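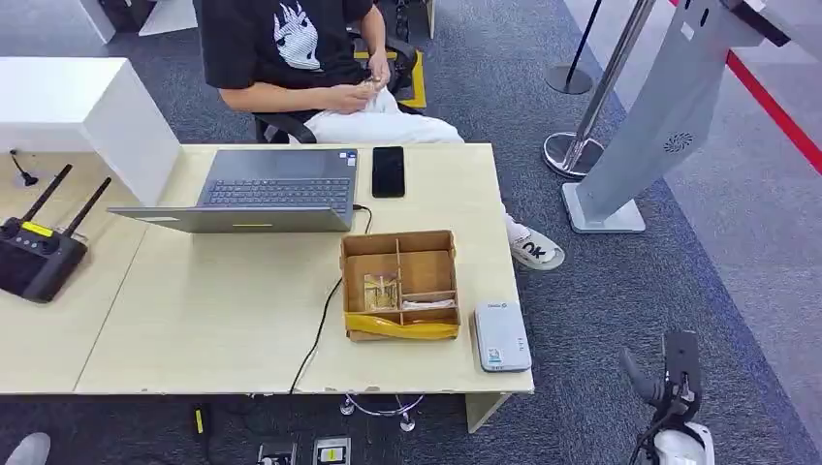
Su-bin Bang reckons a desk doesn't need a snack box at all, it needs an owner who can walk to the kitchen. Fair enough, but my kitchen is 20 steps away and every one of those trips turns into a chat about the bins. So I keep a box within reach, and after a few years of doing it badly I have rules.

1. Find a shallow box. Cardboard is fine. Deep boxes turn into archaeology, and I once dug up a Clelari oat bar that had gone out of date two Augusts before. If you can't see the bottom, cut the sides down.

2. Put dividers in. Cut one strip to run from front to back and a second to split one of the halves crossways, which gives you 3 compartments. Slot them together with a snip in each strip, or tape them if you've lost patience. Run a bit of tape round the outside edge as well, where your wrist is going to bash it.

3. Decide what goes where. Bagged things get the big compartment. The small ones are for whatever turns up singly: a wrapped sweet, a lone teabag, the good biscuit you're saving for four o'clock. Anything that sheds flakes stays in its packet until you want it.

4. Park it next to the laptop, never in front. Work out where the charging cable runs first and put the box beside it, so that reaching for a nibble doesn't take the computer with it. I set mine down on top of the cable for months and wondered why it wobbled.

5. Eat over your lap. Push the chair back, open the packet with both hands, and keep the whole business away from the keys. Crumbs on trousers brush off. Crumbs under the space bar cost me an evening and a fair bit of dignity. Dark trousers hide grease, pale ones hide biscuit – choose your snacks to match.

6. Empty it when you pack up. Wrappers in the bin, box upside down over the sink, a tap on the base.

Thảo Chu asked whether a proper desk organiser would do the same job. It would, and the Flurlow one is quite handsome, but you can't throw it in the recycling when something melts in it.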